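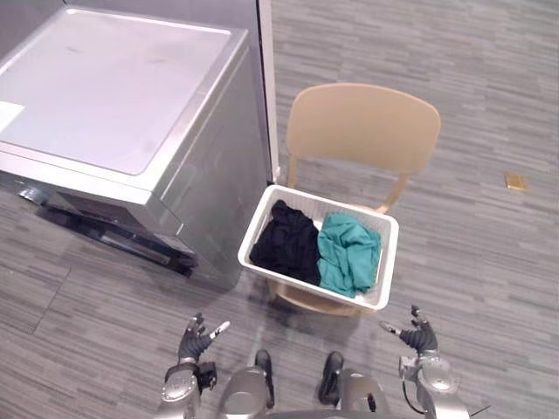 Thursday, April
Posted by the Neltwood house laundry log

Ticket 2306: pale streaks on dark washing, small items left behind in the door seal
Status: solved, keeping it open for one more week of dark loads

The problem
Dark clothes come out of our front loader with chalky streaks on them, mostly along seams and cuffs. Light clothes look fine. On top of that, cloths and socks keep working their way into the fold of the rubber seal and staying there when everything else is lifted out, so they miss the airer and turn up two days later smelling like a pond. I logged these as two faults. I now think they share a cause, and I'm very pleased with how this one has gone!

What we run
Brerkero front loader, bought second-hand. Zumlow powder, the big box. Mostly 40 degree mixed washes, and a dark wash when there's enough for one. Water round Neltwood is hard, so the kettle furs up quickly too.

Check one: is it powder or limescale?
Rubbed a streak with a damp fingertip and it vanished straight away. Limescale wouldn't shift that easily, so I'm calling it powder. Ran an extra rinse on the same load and most of the marks went. Good start.

Check two: the drawer
Pulled the detergent drawer right out (there's a little tab at the back, press it down and tug). The main compartment had a crust of old powder as hard as plaster. Soaked it in the sink, went at the corners with an old toothbrush, and wiped the hole it slides into as well. Lovely and clean now. The next dark load still had streaks, though fewer of them.

Check three: the dose
This was the embarrassing one. We'd been scooping with a mug. I weighed what the mug holds, level full, and it came to 277 grams, which is miles over what the box says for a normal load. The mug has gone back to the kitchen. We use the proper scoop now and the difference was plain on the very next wash - hardly a mark on anything black.

Check four: the seal
With the drum empty and the machine switched off, I went all the way round the rubber with a torch, peeling the lip back as I went. There was a grey paste in the bottom of the fold, powder and fluff mixed, thick enough to scoop with a spoon. Small things were sticking to it as they slid past, and every load picked some of it up again on the way round. I wiped it out with warm water and a drop of washing-up liquid, then did it twice more until the rag stayed clean. It needed five rags in all. The worst stretch was at the bottom, either side of the drain holes, so start there if you're short of time.
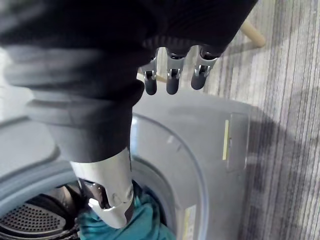

Teal cloth at the mouth of the drum, inside the grey door gasket.

Cloths are the main offenders. They're small and light and they get pushed outwards by anything heavier in with them. What's working for us is to put the cloths in first, well to the back, and the big knitwear after. Before shutting the door, run a hand round the lip and tuck in anything that's poking out. Coming out, it's the same sweep of the hand again, right down to the bottom.

Check five: load size
Less dramatic, but worth doing. A drum crammed to the top can't rinse well, and ours was crammed every weekend. We've split the dark wash into 2 smaller ones. It costs an extra cycle and I'm happy to pay it, the jumpers feel so much softer.

Keep the basket up off the carpet while you load, on a chair if there's one handy. Ours used to live on the floor and the dark things picked up carpet fluff before they'd been anywhere near the water, which muddled my testing for a whole week.
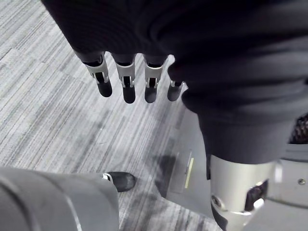 Dark sleeve over the arm, light grey panel below the hand.

Results so far
First dark load after the clean: one faint streak on a trouser hem. Second: clear. Third: clear, and nothing left in the seal. I did the fingertip test on every cuff and collar and got nothing, which made my evening.

Still to try
- Liquid detergent for darks only. Zumlow do one and the Helmy shop on the corner has it in.
- An empty hot wash once a month to clear the pipes.
- Leaving the door ajar between washes so the rubber can dry.

If you have the same trouble, weigh your scoop first! It takes a minute with kitchen scales and would have saved me most of the rest of this ticket. I'll add a note here once the liquid has had a few goes.

Last updated: Thursday, 7.40 pm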